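Osska Caddy Set: README

Version 1.2
Last updated Aug 11, 2024
Maintained by the Flindach manipulation group

What is in this release

The Osska Caddy Set is a collection of two-handed demonstrations recorded with hand-held grippers at a table. The task is putting bathroom items into a divided caddy and taking them out again. It was gathered to train imitation policies, and it is small on purpose. We wanted one task done many times by a few people, with the layout changed between takes.

The release contains 62 sessions. Most sessions hold 20 demonstrations. Some are shorter because the session was stopped early or takes were removed during review, and the session index gives the final number for each. The longest demonstration kept is 120 seconds.

If you have used the earlier Lumanlan drawer set, the folder layout is the same and your loader should work once you change the task name. The one difference is the gripper width channel, covered under Known problems.

The task

Each demonstration starts from one of two layouts. In "load" takes, the items begin on the table and end in the caddy. In "unload" takes, they begin in the caddy and end on the table. The layout is written in the metadata for each take, so there is no need to work it out from the first image.

Operators were told which item to move first, but not which hand to use. Both hands hold a gripper for the whole take. One hand often stays parked near the front edge of the table while the other works. We left those stretches in. If your method needs activity from both hands at once, filter on the hand_active field.

Operators could regrasp as often as they liked. A dropped item did not end the take as long as it stayed on the table and could be picked up with a gripper. Takes where somebody let go of a gripper and used their fingers were thrown out.

Camera views

Every take has three video streams: one from the head and one from each gripper. The gripper cameras look forward over the jaws, so the fingertips are always in view and whatever is held sits near the middle of the picture. The head camera moves with the operator. It is useful for the position of the caddy and poor for judging contact. 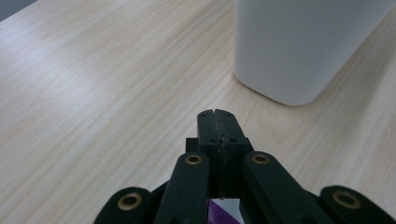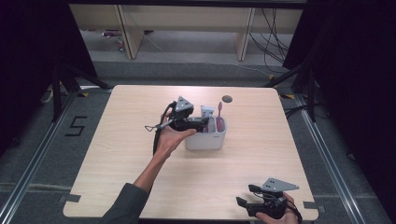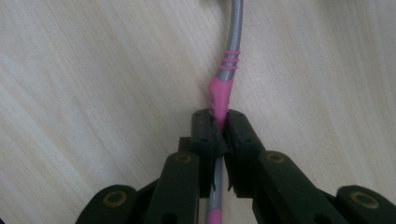 Two of these are gripper views, one with the jaws closed on nothing and one with the jaws on the toothbrush grip; the other is the head view, with both grippers and the caddy on the table.

Folder layout

Unpack all parts into the same place. You should end up with:

osska_caddy/
 README.txt
 sessions.csv
 splits/
 calibration/
 takes/

Each folder under takes/ is one demonstration and holds:

head.mp4: video from the head camera
left.mp4: video from the left gripper
right.mp4: video from the right gripper
poses.csv: position and rotation of each camera over time
width.csv: opening of each pair of jaws over time
meta.json: layout, operator code, table code, notes

Times in all files are in seconds from the start of the take. Positions are in metres. Rotations are quaternions in x, y, z, w order. The world origin is set again at the start of each session, so don't compare raw positions between sessions. Use poses relative to the gripper, or line the sessions up yourself with the transforms in calibration/.

How it was collected

Recording was done at our Lostham site. Operators trained on the grippers before their first recorded session, and practice takes are not included. A session used one operator and one table. Between takes, a second person reset the items and moved the caddy to a new spot, following a list of positions made in advance.

There are 13 operators in the set, identified by code only. We did not record age, gender or health information. Handedness is listed where the operator agreed to share it, and blank where they did not. Operators signed a consent form that covers research and teaching use of the video.

Audio was never recorded. Faces should not appear, as the head camera points down toward the table. If you come across one, send us the take name and we will pull it.

Review and labels

Each take was watched once from start to finish by someone other than the operator. The reviewer marked it as keep, keep with notes, or drop. Dropped takes are not in the release. The notes are free text and have not been tidied up, so expect uneven spelling and short forms such as "rg" for regrasp and "tb" for toothbrush.

There are no frame-level labels. We tried marking grasp and release times by hand and found that reviewers disagreed too often on when a grasp began, particularly with thin handles. The width channel gives a usable signal for this in most takes. A starter script is in the code repository under tools/segment_by_width.

Train and test splits

Two splits are provided.

by_take: takes are divided at random. The same operators appear on both sides. Good for checking that your training code runs.

by_operator: all takes from a given operator are on one side. Please report results on this one. Scores will be lower.

There is no official validation split. Take one from the training side and say in your write-up how you chose it.

Known problems

Jaw width is recorded at the linkage and does not measure the gap between the fingertips. The pads give a little when they press on something, so a firm grasp can read narrower than the item. The Lumanlan set used a different zero point. Subtract the offset in calibration/width_offset.csv before you mix the two.

The fingertip linings wear. Compare early and late sessions and you will see a change in the edges of the pads in the gripper video. We replaced pads when they stopped holding, but did not log each change.

Pose tracking can drift when a gripper camera is close to a bare patch of table, where there is little for the tracker to hold on to. Affected spans have tracking_ok set to 0 in poses.csv. The values in those spans are filled in by straight-line interpolation and should be masked out of any loss on position.

Cable movement shows up in some head videos. We did not edit it out.

The colours of the three streams do not match. White balance was left on automatic, and the same caddy can look warmer in one view than in another. Colour jitter during training is a good idea.

What it should not be used for

This set is too narrow for claims about general household skill. It covers one kind of task at a table, with small rigid items and very little clutter. It has nothing on pouring, wiping or handing things to a person. Please don't use it to try to identify operators from how they move.

Licence and citing

The data is free for research and teaching. Commercial use needs written permission. You can share changed versions if you keep this README with them and list your changes at the top.

To cite, use the name "Osska Caddy Set", the version number and "Flindach manipulation group".

Changes

1.2: Corrected swapped left and right streams in two sessions. Added width_offset.csv. Rewrote the section on jaw width.
1.1: Added the by_operator split. Removed takes with missing head video.
1.0: First release.

The next update is planned for November and will add takes with a second caddy shape. Take names in the current release will stay as they are.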